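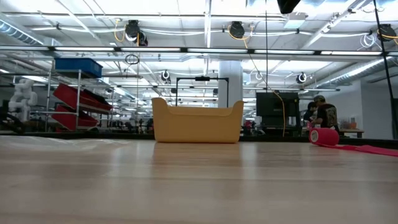
Grunitz open day, Thursday afternoon session. Two stars.

I went because Walczak keep telling us their packing line could run on one of these arms, and I wanted to see one handle ordinary stuff before anybody signed for it. Tickets were free. Parking was not.

The task on our table was simple enough: red tape, plastic sheet, yellow bin. Tidy up, in other words. Leszek Bednarek did the talking and he's good at it, though he talked straight through the two failed grabs at the sheet as if they were part of the plan. I timed the next go at 16 seconds for the roll of tape. My daughter would do it in one, and she'd moan less than the arm did.

I asked about price and got "it depends". I asked what happens with thin film, which is most of what we pack, and was passed to Aoife Corrigan, who at least gave me a straight answer: it struggles. Some 2000 practice runs so far, she said, and film is still the worst of it.

The second star is for her. Workshop is bright and well kept, plenty of power overhead, coffee poor. I'd go again if they let visitors bring their own boxes.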